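Home | Articles | Companies | Venues | Random entry | About

Eltcombe Bucket Plays

Print this article | E-mail this article
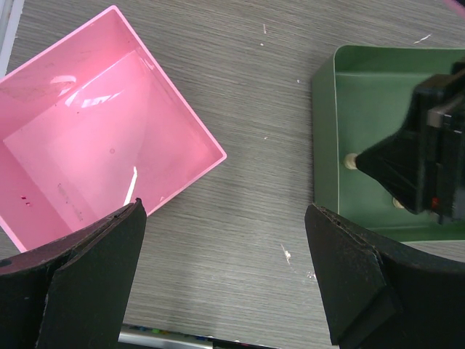 The Eltcombe Bucket Plays are a yearly series of very short plays staged each August in the town of Eltcombe. The name comes from the way the first season was paid for, with a bucket passed along the rows during the interval, and it has outlived several attempts by the organizers to change it to something a sponsor could print on a banner.

Origins

The series was started by the playwright Yiran Liao and the director Teodor Malinowski, who had met while working on a touring production of a historical drama that closed early. The two had a rented hall, a month left on the lease and no show. Liao wrote four plays in nine days. Malinowski directed all of them, appeared in two and reviewed one of them, favorably, in a local paper under his mother's maiden name.

The hall was the former Prorkell seed warehouse, which is still the main venue. It seats 12 rows on a floor that slopes gently the wrong way, so that people at the back sit lower than people at the front. The best view is from the third row. Regulars know this and arrive early.

Format

A Bucket Play may not run longer than a kettle takes to boil. The kettle stands offstage, is switched on by the stage manager at the first line, and whistles. Playwrights have responded in different ways. Some write to the whistle and treat it as a final cue. Others go well over and let the actors shout. A rule against overfilling the kettle was added after the third season, when a family saga by Tianyou Xu reached its fourth generation.

Each evening is made up of seven plays, with one interval. The order is drawn by a member of the audience and announced to the casts with very little notice. Actors who appear in more than one play have been known to begin the wrong one – in one case getting through most of a proposal scene with a partner who believed she was in a hospital.

Scripts are chosen without the author's name attached. The selection is made by three readers, who serve for two seasons and are not paid, although they may keep the paper clips.

Notable productions

"Fung," by Kam-wah Tse, is the most often revived play in the series. It concerns a man returning a ladder to a neighbor who denies ever having lent it, and has no other plot. Tse has said it is about grief. Audiences laugh throughout, and he has stopped correcting them.

"Helatico," by Liao, was planned as an opera and performed as a monologue when the singers took other work. The single remaining part, a prompter, is now considered one of the more difficult short roles for an older actor.

Zhiqiang Tan's "Two Chairs, One of Them Mine" used no actors at all. It divided opinion. The chairs were later reused in a farce, where they were better received.

Finances

Total takings in the first season came to 2,000, against costs of 1,000, a result the founders still bring up in interviews. No later season has matched it. Attendance peaked at 3,021, a figure that includes people who came in for one play during a rainstorm and left when it stopped.

Tickets were introduced in the fifth season. The bucket is still passed, on the grounds of tradition, and some visitors feel they have paid twice.

Reception

Critics from outside the town have been kind on the whole, with the word "brisk" appearing in most notices. Malinowski keeps the less kind ones in a folder and reads from it on closing night. A longer study of the series, written by Tan, argues that the kettle has shaped the local style of dialogue, which favors short sentences and strong opinions. Xu wrote a reply to the study that was three times its length.

Liao stepped down as artistic director to write full-length plays. Her first, in two acts, opened in Eltcombe and ran for most of an evening. Someone brought a kettle.

See also: Prorkell Warehouse; Short play; Interval customs

Last edited September 23, 2024

Print this article | E-mail this article

This site uses cookies to remember your reading preferences. By continuing to browse you agree to their use. Accept | Manage settings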